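Bon, depuis le temps que les collègues des autres équipes me demandent ce qu'on fabrique le lundi avec nos pinces, je me décide à faire une page ! Je ne suis pas photographe, je suis aide à domicile chez Orum, secteur de Virside, et je range des chambres. Beaucoup de chambres. Des lits à refaire, des vêtements en boule, des coussins à remettre d'aplomb, des tables de lit à pousser pour atteindre le drap... Le métier, quoi.

Depuis le printemps, une partie de mes heures se fait avec le programme Grarnham. En gros, on range comme d'habitude, sauf qu'on tient une pince dans la main au lieu d'y aller directement avec les doigts. La pince enregistre nos gestes, et les gestes servent ensuite à apprendre à un bras automatique comment on attrape un coussin ou un pull. On est six à s'être portés partants sur le secteur. Au début j'y suis allée à reculons (je l'avoue sans honte), surtout parce que la réunion de présentation avait lieu à l'heure du déjeuner et qu'elle parlait beaucoup de « flux » et très peu de draps.

Ce qui surprend le plus, c'est la lenteur. Moi, un coussin, je l'attrape sans le regarder, en pensant déjà à la taie suivante. Avec la pince, il faut viser, fermer, soulever, poser, ouvrir, et recommencer si on a pris le tissu de travers. Les tissus mous, c'est la plaie. Un pantalon posé à plat, on croit le tenir et on n'a qu'un pli ! Les coussins, en revanche, j'ai pris le coup assez vite : on va chercher un coin ou un bord, on serre, et hop.

L'autre chose à apprendre, c'est de travailler à plusieurs autour d'un lit sans se cogner. On s'annonce à voix haute, « je prends à gauche », « je passe », un peu comme en cuisine. Je trouve ça plutôt agréable, moi qui ai passé des années à ranger toute seule avec la radio.

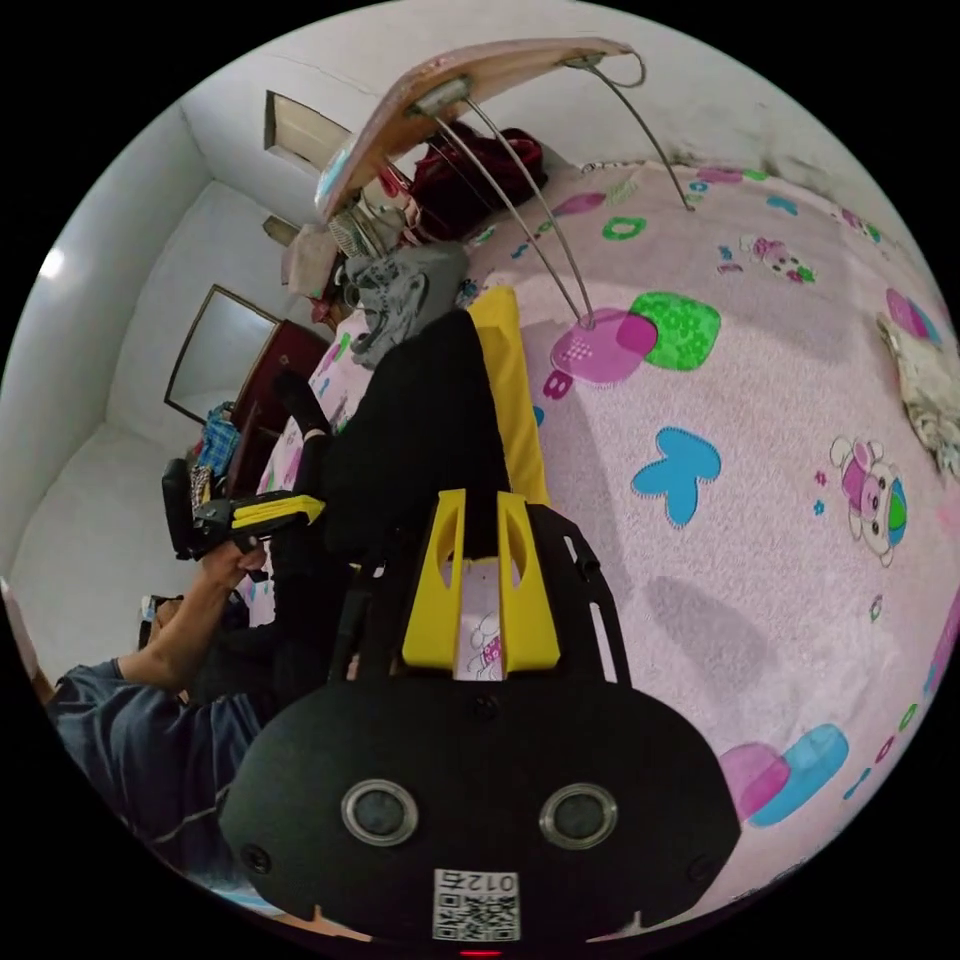
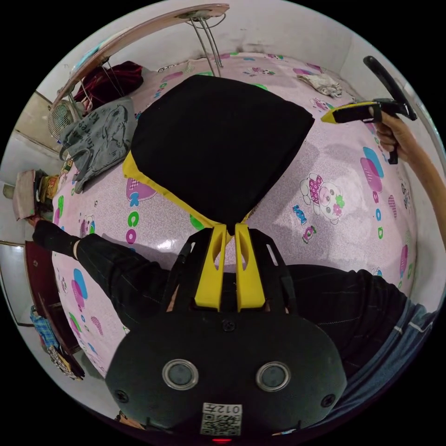 *La 012 au premier plan, une deuxième pince en main sur le côté, et le grand lit rose. Sur la seconde photo, le coussin noir bordé de jaune est entre les doigts.*

J'aime bien ce lit parce qu'il ressemble aux vrais lits qu'on voit en tournée. Du linge imprimé dans tous les sens, un petit ventilateur, des affaires qui traînent. Les toutes premières séances se faisaient dans la salle de formation de Bhuiyan, sur un matelas nu avec trois serviettes pliées au carré, et franchement, si le bras apprend là-dessus, il va avoir un choc le jour où il rencontrera une chambre d'enfant !

Côté chiffres, puisqu'on me les réclame toujours : notre secteur a enregistré 3 531 gestes validés, dont 176 pour moi toute seule le mois dernier. « Validé », ça veut dire que quelqu'un les a revus et que le geste est complet, de la prise à la pose. Les ratés sont gardés à part. J'ai demandé si on pouvait savoir combien j'en avais, on m'a répondu gentiment que oui, et j'ai décidé que je ne voulais plus savoir.

Et pour nous, qu'est-ce que ça change ? Je vous donne mon avis, il n'engage que moi.

**Le corps, d'abord.** La pince pèse au bout du bras. Au bout d'une heure je la sens dans le poignet, et dans l'épaule quand je travaille penchée au-dessus d'un lit large. On a obtenu des pauses fixes et le droit de changer de main, mais il a fallu le demander deux fois. Je tourne aussi avec les collègues : une séance à la pince, une séance à remettre les objets en désordre entre deux prises. Oui, on est payés pour déranger une chambre, mes enfants trouvent ça très injuste.

**Les horaires.** Les séances sont comptées comme du temps de travail normal et tombent toujours le même jour. Pour moi qui jonglais avec des tournées coupées en deux, c'est un vrai plus. Par contre, les collègues qui ne participent pas récupèrent mes passages du lundi, et ça, ça coince encore. Il faudrait un remplacement prévu au planning et pour l'instant on bricole.

**L'inquiétude.** Elle existe, je ne vais pas faire semblant. On m'a dit à la pause : « Tu apprends ton boulot à ta remplaçante. » Je n'ai pas de réponse toute faite. Ce que je vois, moi, c'est que soulever un coussin prend un temps fou à une machine, et que dans une journée le coussin n'est qu'un petit bout de mon travail. Le reste, c'est demander à la dame si elle a dormi, remarquer qu'elle n'a pas touché à son verre, savoir que le pull gris ne va surtout pas dans l'armoire parce qu'elle le veut sous la main. Si un jour un bras ramasse le linge pendant que je m'assieds cinq minutes avec elle, je signe. S'il sert à me supprimer les cinq minutes, je ne signe plus, et je l'ai fait écrire dans le compte rendu.

La prochaine séance est consacrée aux chaussettes, à remettre par paires. J'ai déjà mal au poignet rien que d'y penser ! Pour les collègues qui veulent essayer la pince avant de s'inscrire, venez me voir au local en fin de matinée, j'ai la clé du placard.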